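Altitz Toy Block Set

README

Altitz is a collection of small toy blocks laid out on a tabletop, recorded so that people working on sorting, stacking and tidying tasks have something ordinary to look at. The blocks are the kind sold for young children. This file covers what is in the collection, how the layouts were made and what to watch for when using it.

Contents

The collection holds 3,405 still pictures from 70 layouts. Each layout has its own folder with the pictures and a text file called blocks.txt, which lists every block by color and general shape. Layouts 1 to 17 use single-color groups only. From layout 18 on, the colors are mixed.

The blocks

The full pool is 34 blocks, bought as two boxed sets from Bunatura and kept together in one tub. No single layout uses the whole pool. Colors are written in plain words in the text files: red, orange, green, teal, purple, and so on. Unpainted blocks are entered as "wood".

Shapes are entered as rectangle, triangle or other. A block keeps the same shape name no matter which side it is resting on, so a rectangle standing on end is still a rectangle.

Layouts

Blocks were tipped out by hand and then spread until most of them could be told apart. They were not squared up. Some touch, some lean, and a few layouts have a block resting on another one. Two groups with a gap between them is the most common arrangement in the mixed layouts.
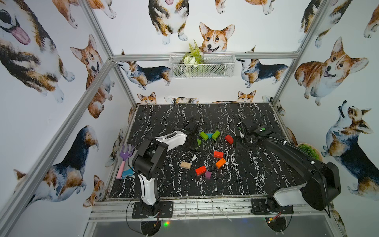 Mixed-color layout, ten blocks in two loose groups on the marble-pattern top.

The tabletop is black with white veining. Thin white lines in the pattern can run right up to the edge of a block, and early outlines drawn by hand sometimes followed the vein instead of the block. Those outlines were redone in the November release. The wallpaper behind the table has corgis on it.

Known problems

Red and orange are easy to mix up in the evening pictures. If blocks.txt and your own reading disagree, go by blocks.txt.

Small triangles are undercounted in layouts 40 to 46. A corrected list is in the folder named fixes.

Two blocks in the pool are close in color and were entered as teal in some files and green in others. This has been cleaned up through layout 52. The rest are still to do.

Use and credit

Free for teaching and research. Please credit the Altitz Toy Block Set, Gikcombe. The outlines were checked by the Ó Súilleabháin workshop, and corrections to them are added on the first Thursday of the month.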